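Home > Help & Answers > Chores and Machines

Can a machine do my chores yet? A FAQ from Burley
Answers by Thiện Đồng. Last updated 2019-08-05

Is there a robot I can buy that tidies a room?
No. You can buy one that vacuums, if you pick everything up first. The picking up is the chore.

But I saw a video of one doing it.
So did I. Ask how many tries it took and who set the room up. At the Wuditz demo in January I watched an arm put away 4 items out of 33 before a man in a polo shirt stepped in.

What about wiping marks off a floor?
Harder than it sounds. A person sees a scribble and knows it should go, and knows a sheet of paper should be lifted and kept.

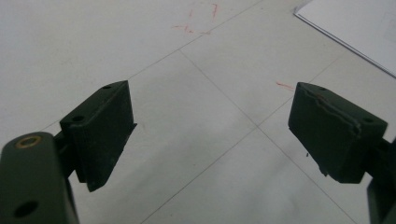

A machine has to be told both, and then told again when the light changes. Clurnow says its software handles this. I asked for a test on a floor I chose and am still waiting.

Surely it can pick up one small thing?
Often, yes. Two fingers closing on something upright and rigid is the easy end of the job, and I give credit for it. 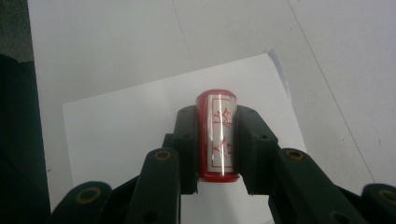 Ask next about a sock, a wet sponge or a bag of rice. Then ask about putting the thing down where it belongs — a part the sales sheets tend to skip.

Are shop floors any further along?
Where the same part shows up in the same spot all day, they have been for years. Bramwell runs 2 packing cells that way. When the carton supplier changed, both sat idle for three weeks.

So when should I expect one at home?
I don't give dates. The people who gave me dates have all moved them.

Should I put down a deposit?
Only if you can get it back in writing.

Questions we missed? Use the contact form. © Burley | Back to top

We use cookies to remember your settings. Accept | Manage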